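Turkutar tests foam and ridged finger pads on kitchen tasks

Turkutar, a small company that makes hand-held grippers for recording manipulation data, has started a comparison of finger pads in ordinary homes. The first round took place in May at a family dining table and used only objects which were already in the household.

The question is a simple one. The company has offered flat foam pads with its gripper from the beginning, and customers have asked for a firmer pad with ridges. According to project leader Shalini Bhatia, thin round objects are the most difficult case for both types.

"A cup forgives you many things," she said. "A chopstick will turn between the fingers if the pressure is a little wrong, and then the recording is not useful for us."
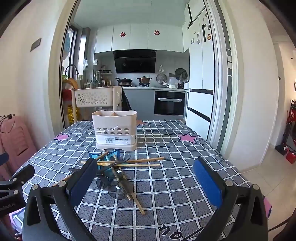

Chopsticks on the table at the home test, with the gripper open and the utensil holder behind them.

Each person in the test picks up chopsticks and spoons and places them in a holder, first slowly and later at normal speed. The plan for the full comparison is 800 recorded grasps, divided equally between the two pad types. Gemechu Woldegiorgis, who prepares the recordings, marks every grasp as clean, corrected or lost. He works without knowing which result the team is hoping for, and a second person checks a part of his marks.

The ridged pads are made by Rudetti, a supplier of molded rubber and foam parts. They are 3 millimeters thicker than the old ones at the highest point, so the opening of the gripper had to be adjusted before the test.

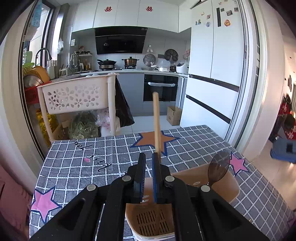
Thin objects are also a problem for the camera on the gripper. The fingers can hide most of a short stick, and the software then has to guess its angle. Linnea Haugland, responsible for the camera side, wants to try 4 mounting heights before she recommends any change.

The company has not published results yet. Bhatia said that 13 households have agreed to take part and that the next visit is planned for a Thursday evening, when the kitchen light is weaker. The pads will be sold separately if the ridged type is accepted, and existing customers can mount them with the same screws.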